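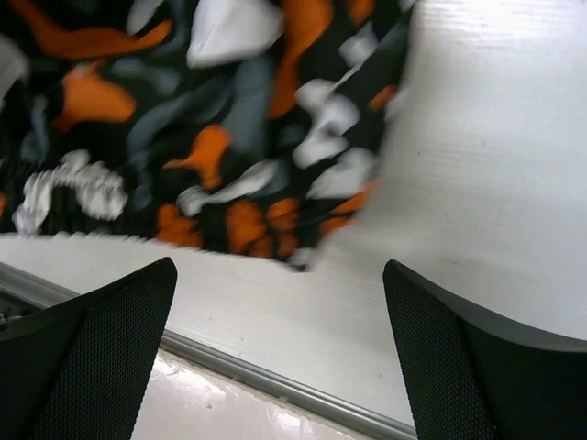 ## Plomby workshop: progress thread on the cloth-handling arm

**1/8**
The Plomby shared workshop is pleased to report on its home-built arm for handling cloth. The build is led by Siu-fong Chung and Vignesh Pisharody. Work on the current version began in September.

**2/8**
The present test piece is a patterned fabric in black, orange, white and gray, with a gathered hem. Earlier trials used flat cotton squares. Members asked for something closer to what is found in a household drawer.

**3/8**
Gathered edges remain the main difficulty. The puckers change the outline of the cloth each time it is set down, and the edge finder, named Ravn, was written for straight hems. Vignesh Pisharody is revising it. The revised code will be shared with all members.

**4/8**
The wrist camera has been kept in its original position between the two fingers. It gives a close view of the cloth and the fingertips together. Focus toward the far corner of a piece is still soft at this range, and a different lens is under review.

**5/8**
Glare on the white panel has been noted. The bright area at the upper right can be read by the software as a fold. Members using the bench in the evening are asked to turn the overhead lamp toward the wall before starting a run.

**6/8**
The textured finger pads will stay in use for this round. Hiu-tung Wei has drawn a softer version for thin fabrics. Printing will start when the shared printer is free. Drawings may be requested at the front desk.

**7/8**
The parts budget for this stage is $200. It covers the lens, spare pads and 2 replacement servos. Purchases beyond that amount require written approval from Joaquim Vilela. Receipts should be placed in the project folder, with the member's name on each one.

**8/8**
The next round will consist of up to 131 pick attempts on gathered and straight hems. Results will be posted on this account, including failed attempts. Members who wish to lend clean fabric may leave it in the bin marked "Arm project."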